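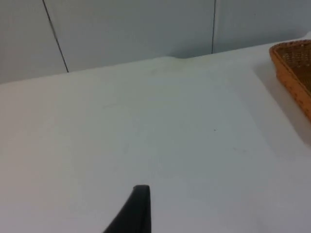

Matte white tabletop, faint gray scuffs, woven basket on top

Posted in Surfaces and Finishes

kellis_bench
I have a white worktable pushed against a paneled wall. The finish is matte, slightly off-white. It gets wiped at the end of every day and it still shows faint gray streaks in raking light. There is a yellowish tint near the recess in the back edge, very weak, and I can't decide if it is a stain or the lamp. One dark dot that I have been ignoring.

The only thing that lives on the table is a woven basket. It gets pulled toward me and pushed back many times a day. My working theory is that the basket makes the gray marks. Before I replace it with a smooth tub I would like opinions on:

Whether woven material can mark a matte coating at all.
Which cleaner is safe on matte white without leaving shiny spots.
Whether a mat under the basket is worth the trouble.

Table was bought secondhand, so no data sheet. I use the Drinlow spray, diluted 1 to 6.

gough_n
Gray streaks on matte white are usually transfer, meaning something softer than the coating rubbed off onto it. Scratches look different. Run a fingernail across one. If you feel nothing and a white eraser lifts it, it was transfer.

Woven material by itself is softer than most table coatings. Grit caught in the weave is harder. Turn the basket over, tap the base on a sheet of dark paper and look at what falls out.

tahsin.w
Disagree on the eraser. Vinyl erasers are fine, but people read "white eraser" and reach for a melamine sponge, which is a fine abrasive. On a matte finish it polishes the high points and you end up with a glossy patch you can see from the door. I did this to a desk in April and the patch is still there.

For the yellow tint: switch off the lamp and look in daylight. If it moves or disappears, it was light. If it stays, cover half of it with a cloth dampened in plain water for a few minutes, wipe, and compare the halves.

kellis_bench
Fingernail test: nothing felt. Vinyl eraser took most of one streak off. So, transfer, at least that one. Tapped the basket over black card and got a small amount of pale dust and two grains of something hard.

More detail on the basket, as it was asked for by message. Tan to golden brown. The seller called it rattan, but I am not convinced it isn't synthetic cane. Thick braided rim, with a tighter diagonal weave on the body.

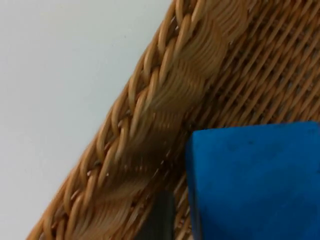 The rim is what I grab when I pull it over, and I tend to tip the basket toward me while doing so. That puts the full load on the front bottom edge. Loaded weight is 43 ounces on the kitchen scale.

raradar
Tipping is your problem then. A flat base spreads 43 ounces over the whole footprint. Tip it and the same load sits on a line of contact, plus whatever grit is stuck there. Lift it or leave it flat.

Material matters for cleaning too. Natural rattan should get a dry brush and then a barely damp cloth, no soaking. Synthetic can be rinsed under the tap. To tell them apart, look at a cut end inside the base. Natural cane shows pores in the cross section. Extruded strand is uniform all the way through.

gough_n
Agree on the pores. I would skip the burn test people recommend for this, for obvious reasons.

On the sponge point above, conceded. I meant vinyl and should have written vinyl.

tahsin.w
Now the cleaner. 1 to 6 is strong for a daily wipe if there is surfactant in it. Surfactant that isn't rinsed off dries as a film, film holds dust, and the dust looks gray. You may have two sources of gray here and the basket is only one. Use water and microfiber on weekdays, cleaner on Monday only, then a second cloth with clean water.

raradar
I don't buy the film theory. Film shows as broad haze, and the original post says streaks.

tahsin.w
Haze wiped in one direction is streaks. Check whether they run parallel to the wiping direction.

kellis_bench
Checked. Some do, some don't. The ones nearest the basket run front to back, which matches the pull. The ones further left run side to side, which matches how I wipe. So you may both be right for different parts of the table.

Cut end found inside the base: uniform, no pores. I am calling it synthetic. Rinsed it, stood it upside down for 90 minutes, and put it back in its usual place at the right-hand end, close to the back edge.
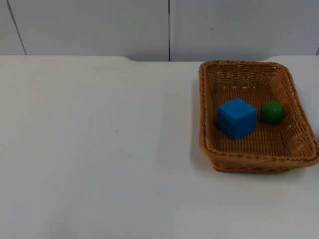

Selamawit Feyisa
Putting it at the end only helps if it stays there. I had the same setup, a woven basket on a matte white bench, and fixed it with four felt pads under the corners. Felt picks up grit as well, so the pads need replacing when they go hard. Thin cork holds up longer but has to be glued, and glue on a woven base is untidy.

gough_n
Felt on a woven base never sticks for me. The adhesive only touches the tops of the strands. A cut piece of shelf liner under the whole basket does the same job and can be washed.

Selamawit Feyisa
Mine are sewn on, two stitches through the weave per pad. Adhesive alone lasted less than a week. Some shelf liners contain plasticizer, and I would want to know which kind before leaving one on a white surface. That can cause yellowing of its own.

raradar
Seconding the liner warning. Soft PVC left on white paint gave me a permanent yellow rectangle. Silicone sheet has behaved so far.

kellis_bench
Going with sewn felt. The yellow tint by the recess got fainter with the lamp off but did not go away completely, so I will try the half-and-half damp cloth tonight. Leaving the dark dot until the end. It didn't respond to the eraser.

tahsin.w
If the dot is a chip, leave it. If it is raised, try a plastic card held flat. Post the cloth result either way.

Thread views: 3,192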